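The Cell That Gets Its Morning Checkup Before Anyone Has Coffee

At 6:40 on a Thursday, the loudest thing in the Girkura workshop is a vacuum cleaner. Aiman Siregar is pushing its nozzle along the rails under a robot arm called Lemma, chasing cardboard dust out of the corners where it likes to pile up. She has a flashlight in her teeth and a rag over one shoulder, and she is clearly having a great time.

"People love to watch it move," she says, once the flashlight is out. "I love it when it's parked. You get to see what it's been up to."

Lemma's job is picking up household things, one after another, and setting them down where they belong. The workshop tests handling routines for small warehouses, the kind that ship a lamp, a paperback and a bag of dog treats in the same hour. Every item is a different shape, and the gripper fingers take the beating. The pads on those fingers are the first thing Siregar looks at. She runs a thumbnail across each one, feeling for a glazed patch, then wipes it down with alcohol and waits for it to dry. If a pad has gone shiny it comes off. Two screws, a new pad, two screws back in with the small torque driver, and a note in the green binder.

Then come the cables. A robot arm drags its wiring through thousands of bends, and the trouble spot is just behind the wrist, where the bundle turns hardest. Siregar bends the arm through its full reach at a crawl and follows the bundle with her hand. Last September she caught a split jacket there that would have shut the cell down by lunch. She still has the piece of cable, pinned over her desk in Lutavton like a trophy fish.

The mechanical round takes 40 minutes. What happens after that is my favorite part, and it needs no tools at all.

Itsuki Miyazaki looks after the cell's software double, a simulated copy that runs in a program the team calls Satgate. Before a new routine gets anywhere near the real arm, it has to run there first, with simulated objects and a simulated gripper - and Miyazaki is wonderfully mean about what he puts on the table. He wants glare. He wants handles. He wants clutter parked right behind the thing the arm is supposed to grab. 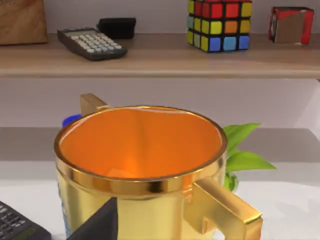 Why put a shiny gold mug in a simulated test?
Polished surfaces throw back highlights that can confuse a vision system about where an edge is, and a simulation lets the team find that out without scratching a finger or breaking any dishes.

Miyazaki changes the lighting, the clutter and the starting position of the arm from one run to the next. A routine gets 30 tries, and he watches the misses far more closely than the hits. A finger that closes a hair too early on a handle tells him the grip point needs to move. He fixes it, runs the batch again and hums while he waits.

The two halves of the morning meet at the calibration board, a flat checkered plate that lives in a padded drawer. Siregar bolts it down, Lemma looks at it from 19 positions, and Miyazaki compares the answers with what the simulated camera expects. When they disagree, the usual suspect is a camera bracket that has crept a little in its slot. Siregar loosens it, nudges it and snugs it back down, and they go again. It took three rounds the day I visited, and they cheered at the end of the third!

By eight the guard door is shut and the arm is working through its first bin at half speed. Siregar stands with her head tilted, listening to the joints. Miyazaki has already gone back to his desk to swap out the plant.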